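4.2 Claims about peeling and waste

Much of the advice literature holds that the home cook throws away far too much of the potato, and that a better tool would put this right. We are not persuaded. The figure usually repeated goes back to a canteen trial of 1921, in which the potatoes were weighed unwashed, so that soil was counted as peel. The Zorkham survey, with 3000 replies, asked people to guess their own waste and then treated the guesses as weights.

Our own sample was small: 18 households, each keeping a diary through October. Even so, the spread between cooks was wider than any gap between knife and peeler. 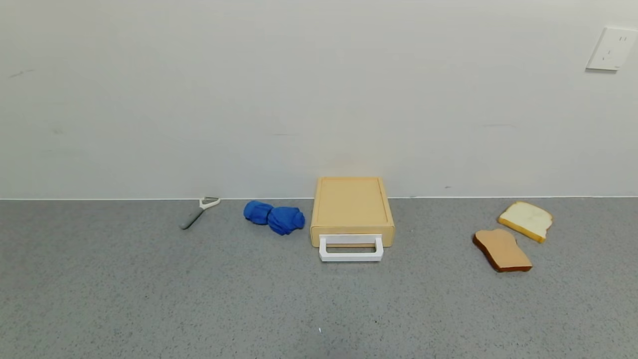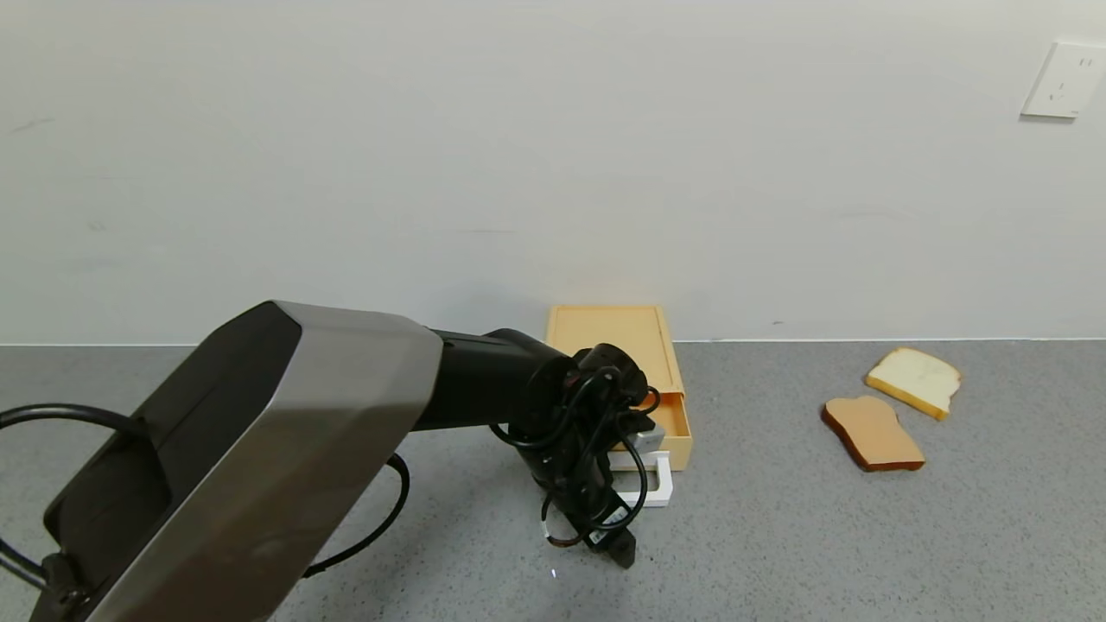
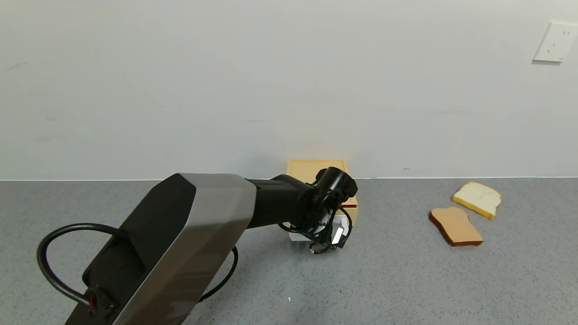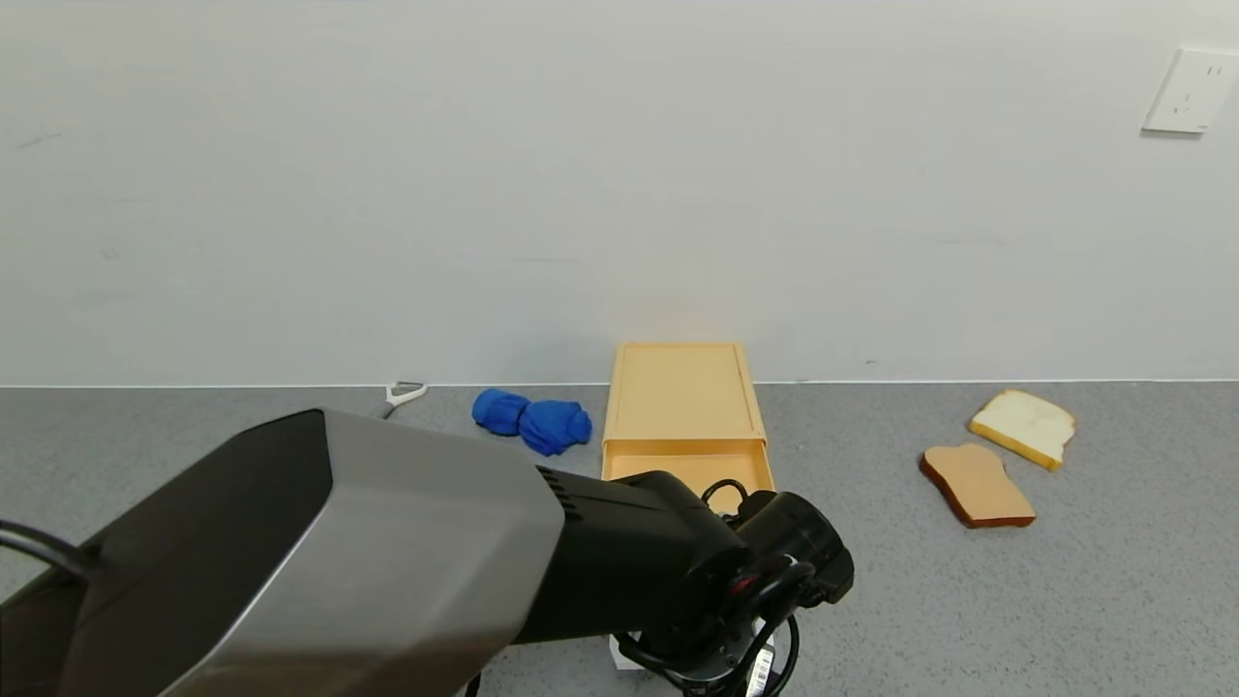
Figure 3. Grey speckled worktop.

4.3 Limits of the diary method

Diaries have faults too. Of 120 entries, several were plainly filled in at the end of the week, and the Kilov scales round to the nearest five grams, a serious matter when the peel of one potato may weigh little more. We would not rest a national estimate on them.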